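Music > Labels > Cumon Records > Meeting minutes

CUMON RECORDS: MINUTES OF THE JANUARY MEETING

Present: Salamatu Essien (chair), Krishnamoorthy Unnithan, Saqib Dhanial, Maarja Uibo (minutes)
Apologies: Helju Urbonaitė

Started 6:10 p.m. Minutes of the last meeting accepted with one fix: the Kastar single was mixed at Sernoner, not mastered there.

1. Kastar mixtape

Saqib played the current sequence. Fourteen tracks, two of them skits. Salamatu wants the second skit gone. Krishnamoorthy would keep it but move it after track nine. Put to a vote, the skit is out. The sample on track four is still not cleared. Saqib has written to the publisher twice and will call next. If there is no answer before the master is due, track four gets the replayed version.
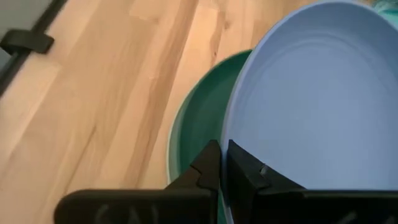 Will the guest verse on track six be redone? Saqib said the verse stays as recorded, and only the ad-libs will be cut again.

2. Cassettes

Maarja had quotes for runs of 50 and 70. The larger run is cheaper per tape and was agreed. Helju sent word that she prefers a plain black shell. Price to be set once shipping is known.

3. Release show

Grigaitė has offered us the back room. Doors at 8, Kastar on at 9:30, two openers. Krishnamoorthy is talking to a DJ for the gaps. The room has its own PA but only two working monitors, so we bring ours.
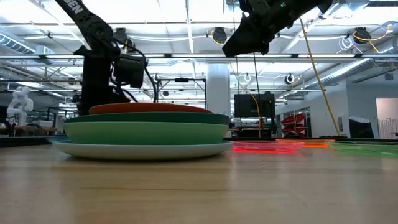

Cover art came up under the show because the poster will use the same design. The first draft was all gray and no one liked it. Salamatu pointed to the stacked plates, orange at the top, then dark teal, then mint green, and asked for those three on the cover with white lettering. Agreed. Saqib to pass this on to the designer. Poster and cassette insert to match.

4. Money

The split on streaming income stays as it was for the last single: 33 percent to the producer, the rest between artist and label under the signed agreement. Krishnamoorthy asked that the split sheet for track eleven be signed before upload. Maarja to send it out.
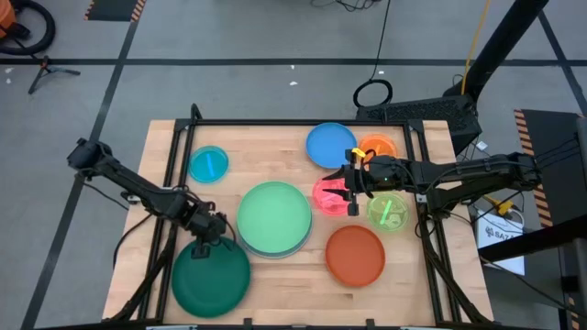 When does the mixtape go to the distributor? Saqib will upload it as soon as the masters are approved and the track eleven sheet is back.

5. Other business

Radio list is out of date. Helju to be asked to go through it. The label login was changed, see Maarja for the new one.

Closed 7:45 p.m. Next meeting in February, same time.

2 comments
5 shares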